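겨울철 실내 습도와 목재 수납장 관리 메모

작년까지는 난방을 켜는 시기에 맞춰 가습기를 꺼내 놓고, 그다음은 감으로 조절했다. 올해는 기록을 남겼다. 지난 6월에 Zeteck 온습도 기록계를 한 대 들였고, 측정 간격을 바꿔 가며 쓰다가 지금 설정으로 고정했다. 내부 메모리 한도는 4,000건이고, 이번에 내려받은 파일에는 2,735건이 들어 있었다. 아래는 그 파일을 정리하면서 적은 내용이다.

먼저 용어부터. 목재 관리에서 보는 값은 상대습도 자체보다 평형함수율이다. 목재는 주변 공기의 온도와 상대습도에 따라 수분을 흡수하거나 내보내고, 충분한 시간이 지나면 일정한 함수율에 수렴한다. 실온에서 상대습도가 50%면 평형함수율은 대략 9% 부근이고, 30%까지 내려가면 6% 부근이 된다. 이 차이가 수축으로 나타난다. 섬유 방향의 변화는 무시해도 될 수준이고, 접선 방향이 방사 방향보다 크게 움직인다. 판목으로 켠 판재가 곧은결 판재보다 계절을 더 타는 이유가 이 비율에 있다.

우리 집에서 문제가 된 것은 식기 수납장이다. 몇 해 전 Kukgate라는 작은 공방에서 중고로 가져왔다. 겨울이 되면 문짝 아래쪽 틈이 벌어지고 장마철에는 반대로 문이 뻑뻑해진다. 처음에는 경첩 문제로 보고 나사를 조였는데 여름에 다시 풀어야 했다. 같은 작업을 두 해 반복한 다음에야 경첩은 건드리지 않기로 했다.

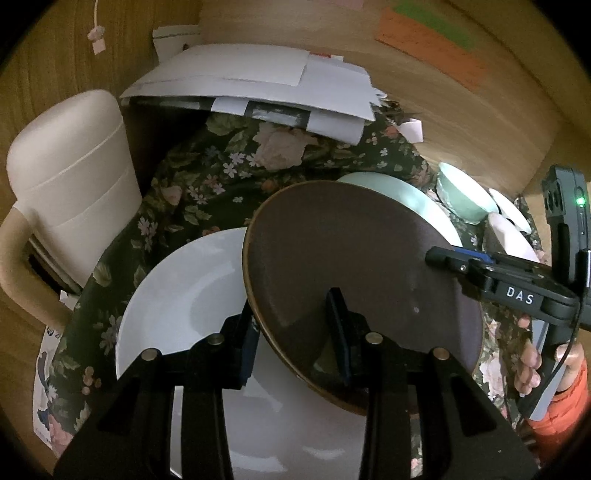 수납장 내부. 꽃무늬 천 위에 식기를 올려 두었다.

바닥에 천을 까는 문제는 의견이 갈린다. 식기 굽에 긁히는 것을 막는 데는 효과가 있다. 반면 설거지 후 덜 마른 그릇을 넣으면 천이 수분을 머금고, 그 아래 목재 면만 국부적으로 함수율이 올라간다. 한쪽 면만 젖은 판재는 그쪽이 팽창하면서 휜다. 전에 쓰던 책장의 선반 하나가 화분 받침 때문에 이런 식으로 휘었고, 뒤집어 놓아도 완전히 돌아오지 않았다. 그래서 지금은 그릇을 건조대에서 하룻밤 두고 넣는다. 천은 계절마다 한 번 걷어서 세탁하고, 그날은 문을 열어 둔다.

기록계는 세 위치에 번갈아 두었다. 거실 책상 위, 수납장 안쪽, 북쪽 방 외벽 옆. 수납장 안쪽은 거실보다 변동 폭이 작고 변화가 늦게 온다. 닫힌 목재 상자는 그 자체가 습도 완충재로 작동하므로 예상한 결과다. 다만 난방을 강하게 돌린 주간에는 내부 습도도 결국 거실 값을 따라 내려갔다. 완충은 지연일 뿐이고, 실내 공기가 며칠씩 건조하면 장 안도 건조해진다.

북쪽 방은 반대 문제가 있다. 벽면 온도가 낮아서 방 중앙의 상대습도가 정상이어도 벽 근처는 이슬점에 가까워진다. 가구를 벽에서 5cm 띄운 뒤로는 뒤판의 냄새가 줄었다. 측정값으로 확인한 것은 아니고 체감이다. 표면온도계를 하나 사면 확인할 수 있겠지만 아직 사지 않았다.

가습기는 초음파식인 Skerkeck 제품을 쓰다가 기화식으로 바꾸었다. 초음파식은 물속 미네랄이 그대로 날려서 검은 가구 위에 흰 가루가 앉는다. 정수된 물을 쓰면 줄어들지만 매일 채우는 양을 생각하면 번거롭다. 기화식은 필터를 관리해야 하고 가습 속도가 느린 대신, 습도가 올라가면 증발량이 스스로 줄어 과가습이 잘 생기지 않는다. 설정은 45%로 두었다. 더 올리면 북쪽 방 창틀에 결로가 생긴다.

기록계 교정은 포화 식염수로 했다. 밀폐 용기에 소금과 소량의 물을 넣어 질척한 상태로 만들고, 센서가 직접 닿지 않게 하여 하루 둔다. 실온에서 내부 상대습도는 75%가 되어야 한다. 내 기록계는 78%를 표시했다. 한 점 교정이므로 건조한 영역의 오차까지 같다고 볼 수는 없지만, 일단 전 구간에서 3을 빼고 읽는다. 염화마그네슘으로 33% 지점을 한 번 더 확인하면 좋다. 이 방법은 Ffion Yorath의 블로그에서 보고 따라 했고, 악기 보관용 글이었지만 절차는 동일하다.

남은 작업은 두 가지다. 수납장 뒤판 안쪽의 마감 상태를 확인하는 것, 그리고 파일의 결측 구간을 찾는 것. 배터리를 갈면서 시계가 초기화된 구간이 있는데, 앞뒤 온도 곡선을 맞춰 보면 시각을 복원할 수 있을 것 같다. 복원이 되면 월별 그래프를 이 글에 추가한다.

2022년 12월 27일 작성
분류: 집 관리, 측정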